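**Ticket: Saltard gripper, jaw width jumps during hand-shown demos**
Opened 2022-01-22
Project: Plumalico table tidying
Status: fixed, watching

Great news first: the arm side is fine! Replays track the wrist path beautifully. The trouble is all in the jaw signal, and I think we've got it cornered.

## Symptom

When I show a pick by hand with the Saltard, the logged opening sometimes snaps to fully closed for a few samples and then comes back. On replay the arm faithfully copies that, so it pinches the air on the way in and knocks the object over. It showed up in 4 demos from the Sandmont set.

## What I checked

- Swapped the cable. No change.
- Went back to the Declercq firmware from May. No change, so I put the current one back on.
- Logged the jaws sitting open with no hand on the trigger. Clean trace, 2,000 samples, not one jump.
- Squeezed slowly, then fast. Only the fast squeeze does it — now we're getting somewhere!

I went for the mouse as the test pick, with the jaws open on either side of the approach and the magenta pads angled inward. It's a nice one for this: it sits at a slant, so you have to turn your wrist a little before closing, and everybody's instinct is to rush that last bit. The other things stayed on the round table too (the can, the squeeze bottle, the boxes), so the policy gets to see some clutter.
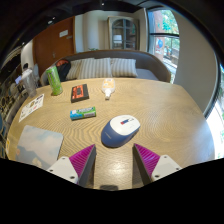
## Cause

The width filter throws out any reading that moves too far between samples, and it was filling the hole with zero. Zero means closed. A quick squeeze trips it every time.

## Fix

1. Open the Plumalico config and set the fill mode to `hold_last`.
2. Raise the jump limit to 300 counts.
3. Restart the logger (a reload won't pick it up, I tried).
4. Do 2 fast squeezes and look at the trace before recording anything real.

After that I ran the mouse pick again, as fast as I could squeeze, and the trace is smooth all the way down. Lovely to see!

## Still open

The old Sandmont demos need their jaw column rebuilt from the raw log. Wrist poses can stay as they are. Please don't train on that set until the rebuilt files are in.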